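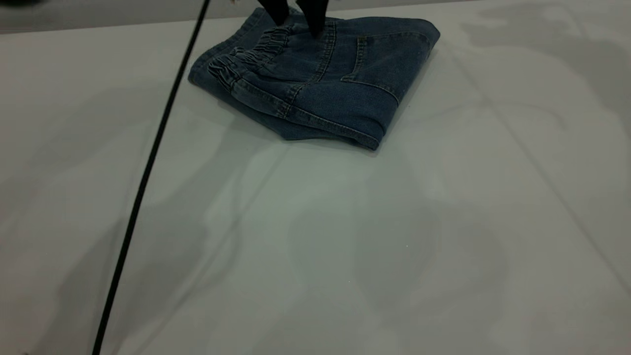

Open Day at the Wirnulov Building: Frequently Asked Questions

Last updated: April 2026

What is being demonstrated?

A robot that folds clothes. We are aware that you can also do this, and probably faster. The folding table is the main attraction, and most visitors spend longer at it than they planned to. There is also a sorting station run by our neighbors at Samholm, who would like it known that theirs is the one with the lights.

Is it live, or do you show a video?

Live. There is a video, and it is very good, but it plays in the hallway where you wait for the elevator. In the lab the arm works at its own pace, with its own opinions, and you see whatever happens while you are standing there.

Why pants?

Towels are what everybody shows. A towel is flat, square and has no secrets. Denim pants with an elastic waist are a different story: the waist bunches up, the hem is thick, the pockets add layers where the gripper would prefer there weren't any, and one leg always wants to be somewhere else. We did towels at our first open day in November and a boy near the front asked when the hard part started. So, pants.

How long does one fold take?

Longer than you'd think and shorter than it feels. If you have somewhere to be, watch one garment from start to finish and then go. People who leave in the middle tend to come back and stand behind someone tall.

Does it ever get it wrong?

Yes. It misses a grip, picks up two layers when it wanted one, or makes something that Tineke Lambrechts, who runs the lab, calls "a parcel." We don't hide these. When a fold goes badly the operator shakes the garment out, puts it back on the table and starts again. Please don't applaud the failures. The robot doesn't mind, but the students do.

Is somebody secretly controlling it?

Not secretly. The program alternates between two modes. In the first, an operator sits at the side and guides the gripper by hand, so you can see how the training material gets made. In the second, the arm runs on what it has learned and the operator sits on their hands, sometimes literally. A card on the rail tells you which mode is on. If the card and the operator disagree, believe the operator.

How many folds has it practiced?

The garment set we are showing was trained on 1069 recorded folds. That number is on the poster too, so if you hear a different one from somebody at the coffee table, that person was rounding.

Can I bring my own clothes for it to fold?

You can bring them. It will not fold them. Every year someone arrives with a fitted sheet, and every year we have to explain that we are a small lab with limited ambitions. The robot has been trained on a particular set of garments and gets shy around strangers.

Can I touch the robot?

No. You may touch the spare gripper fingers on the display table, which are screwed down after an incident involving a coat pocket. Stay behind the rail while the arm is powered, and keep bags, scarves and small children's elbows on your side of it. If an operator says "step back," do that first and ask why second.

Can my child drive it?

Yes, at the Šimek station in the side room, which has a small training arm and a bin of foam blocks. Minimum age is 6. Turns are short and the line is long. Adults may also have a turn, but only if there are no children waiting, and we will check.

Why is the table so plain?

The cameras find it easier to tell cloth from table when there is no pattern underneath. We tried a nice wood grain once. The robot spent an afternoon attempting to pick up a knot.

And the lighting?

Please don't use flash. Shadows moving across the table are something the system is supposed to cope with, and mostly does, but a flash going off right over the fabric can ruin a recording. Ordinary photos are fine. You're welcome to post them wherever you like, including the ones of parcels.

Will this put laundry workers out of a job?

We get this one a lot and it deserves a straight answer. This machine, no. It is slow, it needs a trained person beside it and it only knows a few kinds of garment. Whether some later machine will change that work is a fair question, and there is a discussion on it in the upstairs room, with chairs. Tineke will be there and she does not duck. Bring your own view; the last discussion was better than the demonstration.

When can I buy one?

You can't. It isn't a product, we are not a company, and even if you had the money you would also need the table, the cameras and a graduate student. Ciletti, who built the frame the arm is mounted on, do sell frames. They will be at the back with brochures. They are nice people, but allow extra time.

Do I need to book?

For the folding demonstration, yes. Places are free and you can reserve up to 2 per person through the sign-up form at the front desk or by phone. The side room and the hallway displays are open to anyone who wanders in. If you booked and can't come, please let the desk know. There is a waiting list, and it is full of people who are much keener than you turned out to be.

Is the building accessible?

The lab is on the second floor and the elevator goes there, at roughly the speed of the robot. The rail has a lowered section for wheelchair users and we keep it clear. The room can be noisy when the air compressor kicks in; ask at the desk for ear protection, or for the time of the quiet session, when the compressor stays off.

Is there food?

Coffee, tea and a cake of uncertain origin, all in the hallway. Nothing goes into the lab, including the cake. Crumbs on the table show up on camera.

Can a school group come?

Yes, but on a separate visit, booked ahead through the desk. We need to know the age of the group and how many adults are coming with it. Teachers always ask whether there is a worksheet. There is. Pupils always ask whether it can fold a paper airplane. It can't, and we'd like to stop being asked.

What happens to the pants afterward?

They get unfolded, and then it all starts over.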